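Histbridge supper club opens its doors to new diners

2020-02-25

Histbridge Community Kitchen is delighted to announce that its supper club, which has been feeding neighbours at the old Garrido bakery since the autumn before last, will open its tables to newcomers from next month, with 90 places a week in place of the present 60.

The club began in a very small way, with two cooks, a borrowed stove and a pot of leek soup that had to stretch further than anybody had planned. It has grown steadily ever since, and last year the kitchen served its suppers to 411 different people, from students in their first rented rooms to couples who have lived on the same street all their married lives. For much of the winter there has been a waiting list, and it has been a real sadness to us to ask people to come back another week.

The extra places have been made possible by a grant from Gollesik, the family grocer on the high street, who have also promised fruit and vegetables at cost price until the end of the year. The money has gone towards a second oven, a proper sink (long wished for by anyone who has ever done the washing up here!) and the repair of the back room, where the ceiling had been letting in rain.

Cayetano Campos, who runs the kitchen, said: "When I took this on I thought I would be cooking a few dinners and going home early. I have never once gone home early, and I wouldn't change it. People come in for a hot meal and they stay for the talk, and before long they are telling me how their mother made the same dish and what I have done wrong with it. We are so grateful to Gollesik, and to everybody who has put up with eating elbow to elbow while we saved up for the space."

Suppers will keep to the simple pattern that regulars know and love: soup and bread to start, one main dish with meat and one without, and fruit or a baked pudding to finish. The menu is settled each week once the kitchen knows what the grocer has plenty of, so guests are kindly asked to mention any allergies when they book. Children are very welcome and eat at half price.

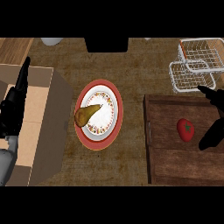
A pear on a flower-rimmed plate, with a tomato on a tray nearby.

Alongside the larger suppers, the kitchen will be starting a monthly cookery afternoon called Nella, named after the founder's grandmother, whose handwritten recipes are still pinned up beside the stove. The first afternoon will be given over to pastry, and later ones will cover beans and pulses, preserving, and cooking for one. There is no charge, though a contribution towards ingredients is always appreciated, and aprons can be borrowed on the day.

Places at supper can be booked in person at the kitchen on any weekday morning, or by leaving a note at the Gollesik counter. Press enquiries should be addressed to Cayetano Campos at Histbridge Community Kitchen, and reporters who would like to stay and eat need only let him know beforehand.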